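Category: Surgical Robotics | Company News
14 shares · 2 comments

Merkeck and Flidov Begin Collecting Suturing Demonstrations for Shared Learning System

ZIRKHAM — Merkeck, a developer of control software for surgical robots, and Flidov, which builds data recording equipment for teleoperated instruments, have started a joint program to collect examples of robotic suturing. The recordings will be used to train Iyamu, a learning system that predicts instrument motion from video and joint position data. The partners plan to record 2,000 demonstrations at Merkeck's laboratory in Zirkham.

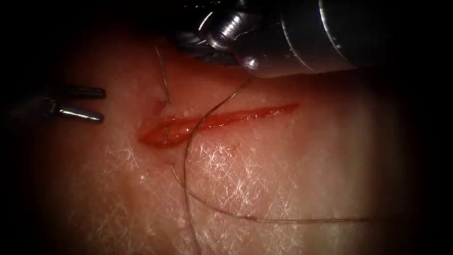 By Efe Bashir, Merkeck Communications
Posted Friday

Each demonstration covers one segment of a suturing task performed by a trained operator at a console. Segments include needle pickup, needle passage, handoff between instruments, thread pull-through and knot tying. Video is stored with the position of every instrument joint and the state of each jaw, all on a common clock. Operators work on one incision at a time and are asked to keep to their usual technique.

The program uses 2 kinds of camera view. A fixed view covers the workspace, and small cameras mounted on the instruments cover the area near the jaws. Earlier versions of Iyamu were trained on the fixed view alone. In internal testing, those versions often lost track of the thread when an instrument shaft passed in front of it.

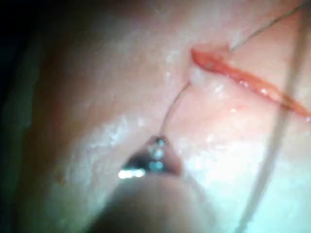 Thread is the main difficulty for the learning system. A needle keeps its shape and can be described by a position and an angle, while suture bends, loops, slides under instruments and changes appearance with the light. The collection protocol therefore asks for variation in thread length, slack and direction of pull. Lighting is also changed between sessions, and strong reflections from moist surfaces are kept in the data set.

Segments that go poorly are retained as well. A missed grasp, a dropped thread or a second attempt at the same bite is labeled and stored with the rest, together with the operator's recovery. Merkeck engineers expect these recordings to be useful for teaching Iyamu when to stop and hand control back to the operator.

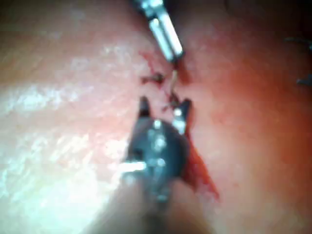

Suture thread between two instruments, recorded from an instrument-mounted camera.

Labeling is done in two passes. Software supplied by Flidov proposes the start and end of each segment from jaw openings and changes in instrument speed. A reviewer then corrects the boundaries and adds notes on thread condition. The first 275 demonstrations have been through both passes, and 20 of them were set aside as a reference set for training new reviewers.

"We had plenty of clean stitches and very few handoffs in our older data," said Efe Bashir of Merkeck. "The new schedule gives handoffs their own sessions — the operators repeat them from different approach angles, and we keep every attempt."
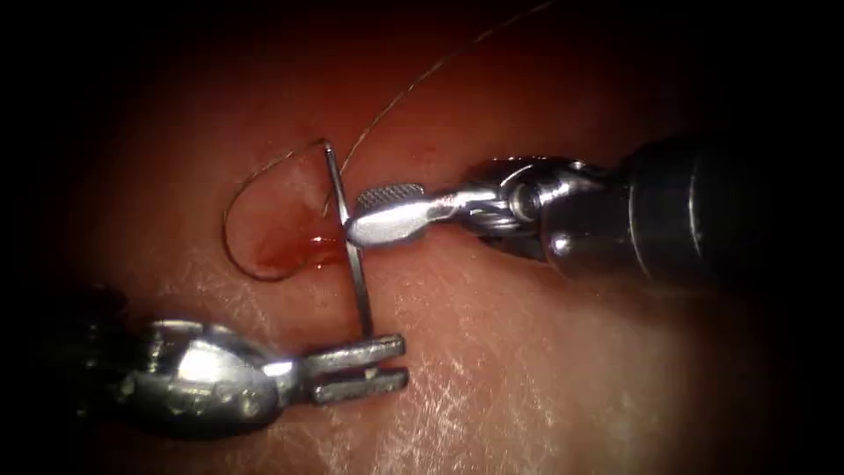 Handoffs place demands on both arms at once. The receiving instrument has to reach the needle before the holding instrument lets go, and a small error in angle carries over into the next bite. Iyamu will be evaluated on this step separately, using incisions and thread arrangements held out from training.

Iyamu is a research system and is not cleared for clinical use. Collection will continue through January, after which the partners will publish the recording protocol and the segment definitions. Access to the recordings themselves will be handled by application to Merkeck.

About Merkeck
Merkeck develops motion control and operator assistance software for surgical robots.

About Flidov
Flidov makes synchronized recording equipment and labeling software for teleoperated systems.

Filed under: machine learning, suturing, teleoperation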